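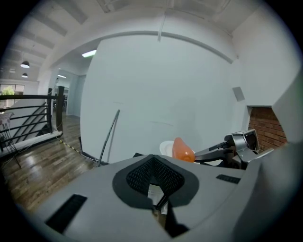 Why does light glow through some things and stop at others?

Light is amazingly fast, but it can't get through everything! Some materials let a bit of it pass and scatter it about, so they seem to glow. We call them translucent.
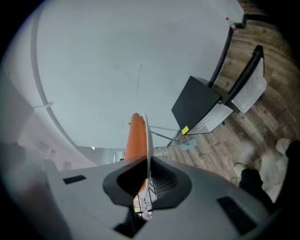 Other materials are opaque, and they block light completely. Try it at home! Hold a leaf up to a sunny window, then a wooden spoon. Which one lights up? Now find 3 more things to test and sort them by colour.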